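# Flilville's corner store is staying open, and it's getting longer hours

Good news from the south end of Flilville! Grakel, the little grocery at the bottom of the hill, is not closing after all. Zuzanna Laskowska and Damian Pawlak signed a new lease in May and have already started opening at 6 a.m., a full hour earlier than before.

If you've lived here any length of time you know what a relief this is. The nearest supermarket is 10 miles out on the county road, the bus goes only 2 times a day, and plenty of people on the south end don't drive. When the old owner, Szymon Kwiatkowski, put up a retirement notice over the winter, the talk in town was all about who would sell milk, stamps and birthday candles once he was gone.

Laskowska had worked the register there through high school and came back to town with Pawlak three years ago. The two of them had been looking at a space for a bakery. "We kept walking past Szymon's sign," she said, "and one night Damian asked why we were hunting for a building when there was one right there with the lights on."

The bakery idea hasn't gone away, either. Bread and rolls now come out of a small oven in the back room every morning, and the cinnamon rolls are wonderful - big, soft and a little bit salty on top. On the morning I stopped in they were gone before eight, so go early. Pawlak says he's working on a rye loaf as well but isn't happy with the crust yet.

The rest of the store will look familiar. The canned soup is where it always was, the bulletin board still has its layers of lost cats and piano lessons, and the coffee still costs the same. What's new is a produce corner by the front window, stocked by Ksawery Michalski from his farm out past the reservoir. He brings in greens, radishes and eggs, and strawberries are next. Tomatoes should follow in July if the nights stay warm.

There's a delivery route, too! Orders called in by noon go out the same afternoon to anyone inside the town limits, and there's no minimum. Ásdís Kirkegaard, who lives up on Mägi Street and has been getting her groceries through neighbors since her hip operation, was one of the first to sign up. "I ordered one lemon just to see if they meant it," she said. "They did. He brought it up the steps and asked how my tulips were doing."

Money for the changeover came partly from the couple's savings and partly from the town's small business fund, which put in $3,000 toward a new cooler. The old one had been humming loudly enough to drown out the radio for as long as I can remember. Kwiatkowski stayed on through the first weeks to introduce the suppliers and hand over his notebook of who likes what set aside. He still comes in for his paper most mornings and has been seen straightening the cereal.

Plans for later in the year include a bench out front, a soup of the day once the weather turns, and a Saint Nicholas window for the kids in December, a Grakel tradition that had lapsed. Laskowska is also asking customers what they'd like to see on the shelves. The request sheet by the register was already onto its second page when I looked, with poppy seeds, good mustard and AA batteries all near the top - and somebody had written "more cinnamon rolls" in very large letters. I'd sign that one myself.

Grakel is open from 6 a.m. to 8 p.m. Phone orders are taken from opening time until noon.

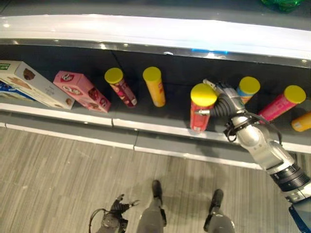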